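Chapter 9
Household Work and the Limits of Automation

In this chapter you will read about
Why chores are hard to automate
How a task is broken into steps
What counts as success in a home and in a shop

Key terms: manipulation, grasp, tolerance, cycle time, recovery

Factories have used robot arms for more than 60 years. They weld, paint, stack, and sort, and they do it well when every part arrives in the same place. A kitchen is different. Bottles are put down wherever there is room, cups come in several sizes, and the person who moved them did not leave a note.

Consider pouring a drink. A child of five can do it, with some spills. A machine has to find the bottle, close on the neck firmly enough to hold it, bring it over the cup, tilt it, and stop in time. Each step depends on the one before. A grip that is slightly low changes where the mouth of the bottle ends up, and a light cup tips over if it is bumped.
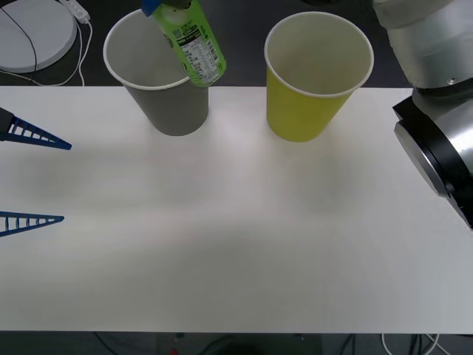

Neusa Barbosa, an engineer at Bittencourt, spent a winter testing a pouring routine for a small café in Zillville. Her team ran 400 trials and judged 284 of them good enough to serve. The rest were overfilled, underfilled, or stopped by the operator. Barbosa considered this a fair result for a research bench and a poor one for a café, where a server who spilled that often would not last until February.

The café owner asked a simpler question: would it save anyone time? At that stage it would not. A worker still had to set out the cups, open the bottles, and wipe up. The Cosside warehouse, which you will study in Section 9.2, reached a different answer for packing boxes, mostly by changing the boxes.

Before You Read
Pick a chore you did this morning. Write down every step, including the ones you did without thinking. Mark the steps where something could slip, tip, or spill, and keep your list for use in Section 9.1.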